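Haushaltsroboter: Der Hebel bleibt vorerst Übungssache

28. Juli 2021

Einen Wasserhahn aufdrehen, eine Klinke herunterdrücken, den Griff an der Spülmaschine ziehen: Für Maschinen sind solche Handgriffe weiterhin eine der größeren Hürden auf dem Weg in Küche und Laden. Das geht aus einem Zwischenbericht hervor, den die Entwicklungsfirma Hovar jetzt vorgelegt hat. Das Unternehmen untersucht in seinem Projekt Turnus, welche Arbeiten im Haushalt und auf der Verkaufsfläche ein einzelner Roboterarm ohne menschliche Hilfe übernehmen könnte.

Die Antwort fällt nach dem ersten Projektabschnitt verhalten aus. Von den 38 Tätigkeiten auf der Liste des Projekts hält Hovar 15 für grundsätzlich machbar, wenn die Umgebung vorher eingerichtet wird. Dazu zählen das Umsetzen von Kisten, das Abräumen eines Tabletts und das Auffüllen eines Regals mit Ware in gleichen Verpackungen. In einer fremden Küche, in der niemand etwas vorbereitet hat, bleiben davon zwei übrig.

»Wir werden oft gefragt, wann der Roboter die Wohnung putzt«, sagt Projektleiter Omar Dabbas. »Im Moment reden wir darüber, ob er eine Armatur bedienen kann, die er noch nie gesehen hat.«

Griffe und Hebel sind im Projekt eine eigene Gruppe. Anders als eine Kiste lassen sie sich nicht beliebig anheben und drehen, sie sind an etwas befestigt und geben nur in eine Richtung nach. Greift der Arm zu weit innen, fehlt ihm die Hebelwirkung. Greift er zu weit außen, rutschen die Finger ab. Geübt wird zunächst am Rechner, mit stark vereinfachten Formen und ohne Küche drum herum.
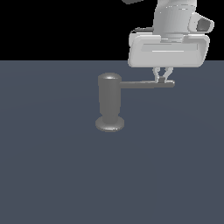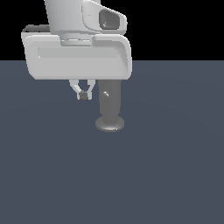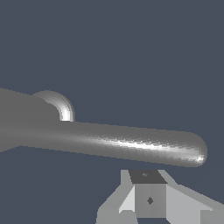
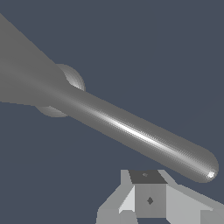 Rund 2.000 Durchläufe hat das Team nach eigenen Angaben allein für diese Gruppe gerechnet. Ausgewertet wurde, ob der Greifer den Hebel sicher fasst, ob er ihn in die richtige Richtung führt und ob er am Ende wieder loslässt, ohne hängen zu bleiben. Der letzte Punkt habe mehr Zeit gekostet als erwartet, heißt es im Bericht. Eine Erfolgsquote nennt Hovar nicht. Die Zahlen aus der Simulation seien mit denen an echten Armaturen nicht vergleichbar und würden nur falsche Erwartungen wecken.

Für die Simulation trägt Yuzhen Yuan die Verantwortung. Sie verweist auf die Vorteile: Ein Fehlgriff kostet nichts, und am nächsten Morgen liegen die Ergebnisse einer ganzen Nacht vor. Die Grenzen seien aber bekannt. Kalk, Spiel im Gelenk oder ein Griff mit Fettfilm kämen in den Modellen bisher nicht vor. »In der Rechnung dreht sich jeder Hebel gleich leicht. Bei mir zu Hause klemmt der in der Dusche«, sagt Yuan.

Ob sich das Gelernte übertragen lässt, soll sich ab Oktober zeigen. Dann will Hovar einen Arm in der Teeküche der Handelskette Paulík aufstellen, die das Projekt begleitet. Vorgesehen sind dort Versuche an der Spüle, am Kühlschrank und an der Kaffeemaschine, jeweils nach Ladenschluss. Mitarbeitende sollen während der Versuche nicht im Raum sein. Ein Einsatz auf der Verkaufsfläche ist nach Angaben der Kette derzeit nicht geplant.

Paulík hatte sich ursprünglich vor allem für das Einräumen von Kühlregalen interessiert. Auch dort geht es ohne Griffe nicht – die Türen müssen auf und wieder zu, und zwar auch dann, wenn der Arm bereits Ware hält. Bislang übernimmt das im Versuch ein Mensch. Das Unternehmen rechnet nach eigenem Bekunden nicht damit, in den kommenden Jahren Personal im Laden durch Roboter zu ersetzen. Denkbar sei eher eine Entlastung in den Nachtstunden.

Zurückhaltend äußert sich auch das Beratungsbüro Jinitz, das die Wirtschaftlichkeit für Hovar geprüft hat. Für private Haushalte sieht es auf absehbare Zeit keinen Markt. Ein Arm, der den Geschirrspüler ausräumt, aber vorher jemanden braucht, der die Klappe öffnet und die Körbe herauszieht, spare kaum Arbeit. Im Handel und in Großküchen sehe die Rechnung günstiger aus, sofern die Geräte dort einheitlich seien. Das Büro empfiehlt, bei Neuanschaffungen auf gleiche Griffe zu achten.

Dabbas hält diesen Weg für vernünftig, will sich darauf aber nicht verlassen. Der zweite Projektabschnitt soll deshalb auch Drehknöpfe und Schubladen umfassen. Textilien bleiben außen vor. Wäsche zusammenzulegen steht zwar auf der Liste des Projekts, wurde von Hovar aber vorerst zurückgestellt.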